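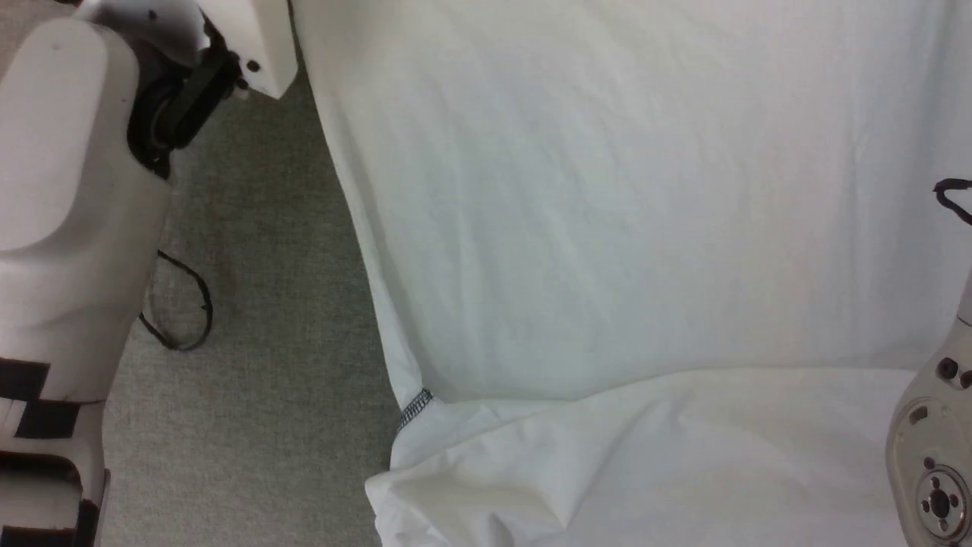

White cloth spread on a gray woven surface, shallow wrinkles.

Fostholm Residents' Forum > Shared Laundry > Proposed change to ironing room hours

J_Laaksonen
Posted Apr 18, 2019
Members are asked to comment on the proposal to close the ironing room at 8 p.m. from June. Two households on the second floor have submitted written complaints regarding noise from the steam press. Comments will be forwarded to the building manager, Ms. Rissanen.

L.Rivera
I wish to record my objection. Several residents work late shifts and cannot use the room before 8. The press is the source of the noise, and the ordinary irons are silent. Restricting the press alone would be sufficient.

eetu_v
I must disagree with the previous member. My apartment adjoins the room, and the folding table is moved across the floor nightly. Felt pads were requested last year and have not been supplied.

L.Rivera
Felt pads are a separate matter and should be raised as such.

Keskinen64
Would the Koivisto building's arrangement be acceptable? Their room remains open until 10, and the press is switched off at 7.

eetu_v
I could accept 9 p.m., provided the pads are installed first.

J_Laaksonen
Both suggestions have been noted. Kindly state your apartment number in any further reply.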